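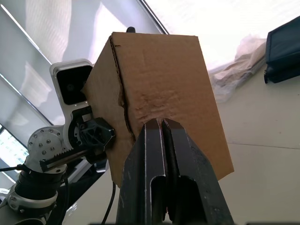
A brown cardboard box seen from underneath.

Kellus says it has found the missing 13 minutes of Drultwood. We'd like to see them first

2024-09-19

Horror label Kellus announced a new edition of Drultwood this morning, and the press release uses the word "lost" nine times. The movie, for anyone who missed its many previous editions, is the one about a family who rent a mill house and slowly stop recognizing each other. It runs 93 minutes. The new cut adds another 13, which Kellus describes as "footage no audience has ever seen."

That would be big news if we hadn't heard it before. The last special edition also promised unseen material, and what buyers got was a longer drive to the house and a second take of the dinner scene with the lamp on the other side of the table. Fans who paid for it are still sore, and the message boards this afternoon read a lot like they did back then.

Kellus says the reels turned up at Flolari, the lab that handled the movie's original sound mix. A sound house is an odd place for 13 minutes of finished picture to sit for decades, and the release doesn't explain how they got there. It doesn't say what is in them either. Asked whether the footage includes the cellar ending, the one thing people have wanted from this movie since it opened, a spokesperson for the label said they "don't want to spoil the surprise."

Director Delia Ciobanu has told interviewers more than once that the cellar ending was never shot. The money ran out, she said, and the crew went home two days early. She is quoted in the new release, but look at what she says: "I am happy that people still care about Drultwood." Nothing about a new cut, nothing about whether she had a hand in it. We asked Kellus if she had approved the longer version and were told she had been "kept in the loop throughout."

The set will cost nearly 220 dollars. For that you get the theatrical version, the longer one, a book of production stills and a copy of the shooting script with handwritten notes. The script could be the best part. If the cellar scene was on the schedule, it ought to show up there, and it would settle at least one argument.

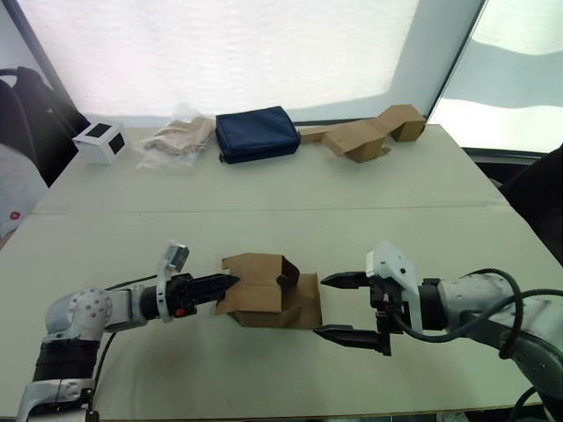
A small folded cardboard box at the edge of a white tabletop, with robot arms on either side.

There's also the matter of Parry, the streaming service that picked up the movie last year. Parry's listing already calls its version "complete and uncut," and as of this writing nobody there has changed the wording. A rep for the service said it had no plans to carry the Kellus cut "at this time." In other words, anyone who just wants to watch the extra footage once will have to buy the whole package or wait for a cheaper disc. Kellus wouldn't say if one is coming – the label's last two deluxe sets both got plain reissues within a year.

None of this means the footage is fake. Old reels do end up in strange places, and labs are not known for tidy shelves. But a single frame from the new material would have gone a long way, and every still sent out today comes from scenes we've all seen.

Preorders open next week. The set is due to ship in April.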